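Sustdale Municipal Elections Office
Polling Place Inspection Checklist -- Tarell Ward, Station 18
Inspection completed Friday before opening of early voting, November election

Access and signage
Step-free entrance open and marked: Yes
Arrows visible from the parking lot: Yes. The second arrow had turned toward the kitchen door and was reset.
Campaign posters inside the no-campaigning line: One. A Truvley for Council poster was attached to the bicycle rack. The campaign office was notified and the poster is to be removed by 6 p.m.

Voting area
Booths assembled and facing the wall: Yes
Booth for seated voters at correct height: No. Legs were set at standing height. Corrected during the inspection.
Pencils and spare pencils: Yes
Party observers' chairs at the approved distance: Yes. The Kolář campaign has asked for a second chair. Request forwarded to the ward supervisor -- no change is to be made until a written answer is received.

Ballot materials
Ballot papers received: 3745, matching the delivery note
Ballot box shown empty to observers and sealed: To be done at opening
Seal numbers entered in the station log: Pending
Printed voter list, both volumes: Yes. Volume two has a loose cover.

Power and cabling
Extension cords taped down along walkways: Partly. The cord behind the check-in table needs fresh tape.
Loose cables kept clear of voters and staff: See comment.

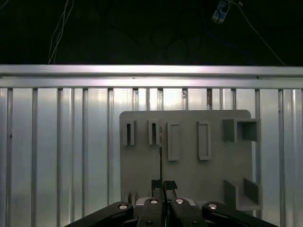 Peter Hrnčiar
Polling Place Inspector, Tarell Ward

Comment on cabling: Hanging cables are to be kept out of reach of the public at all times. Staff may not unplug or reroute any cable they did not install.

Emergency procedures
Exits unlocked from inside: Yes
Fire extinguisher in date: Yes
Backup lamp tested for 60 minutes: Yes
Line of waiting voters kept 10 feet from the fire door: Floor tape in place

Result: Approved subject to correction of the items above. The presiding officer must sign the form before the doors open.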